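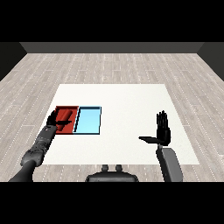 Workshop tips for sharing a bench with a robot

I've worked in the packing and sorting room at Zodala for 6 years, and since January we've had a two-armed robot doing the dull end of it, which is moving small parts from one tray to another. We try every new job out on screen first, in a simulated room with a plain white worktop and a couple of trays, and then it goes to the real bench. I've been scribbling tips on the back of job sheets ever since, so I thought I'd type them up for anyone whose workplace is about to get one (hello to the Tumley lot, I know yours is coming!).

Pick your tray colours and stick to them

We use red on the left and blue next to it, pushed right up together. I used to grab whatever tray was clean. Now if someone brings over a green one from the stores the whole job has to be set up again, and guess who gets the phone call. Buy spares in the same colours. Write the job number on masking tape on the underside, never on the rim.

One thing I'd change if it were up to me: a red part in a red tray is a pain for human eyes. On screen the red cylinder very nearly disappears into its tray, and it's no better at the end of a late shift. I've asked for a pale liner for the real ones. Still waiting.

Keep the rest of the bench bare

This was the hardest habit for me. My old bench had a mug, a radio, three pens and a roll of tape on it at all times (plus biscuits, let's not pretend). All of that now lives on a shelf behind me that I put up with 2 brackets and some offcuts. If you're used to spreading out, sort the shelf before the robot arrives and you'll be a lot less grumpy in the first week.

Start with easy shapes
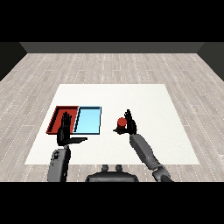

Watch the hands before you watch the part

When I'm checking a new job I look at the thumb first. On the little red ball the thumb goes in underneath and the fingers stand up behind, and once I'd got that picture in my head I was much quicker at spotting a poor grip on other parts. Play it through slowly, then again at normal speed. Get whoever used to do the job by hand to sit with you, they'll see things you won't.

Don't let your own hands get rusty

I used to sort 400 parts in a shift and could do it half asleep. These days I set up, check and sort out the odd ones, and after a month of that I was embarrassingly slow when the Toma line went down and we had to do it the old way. So now I do 60 by hand every Friday with the radio on. I quite enjoy it! My wrists are much happier with 60 than they ever were with 400, I will say that.

Ask about the rota early

Our hours stayed the same but the breaks moved, and it caused more rows than the robot did. Get it in writing who's on setup, who's on checking and who covers lunch. Checking is tiring in a different way, so swap over halfway through.

Cleaning

Warm water and a drop of washing-up liquid for the trays, dry them properly, and put them back the same way round. I use a Hovov cloth but an old tea towel does just as well.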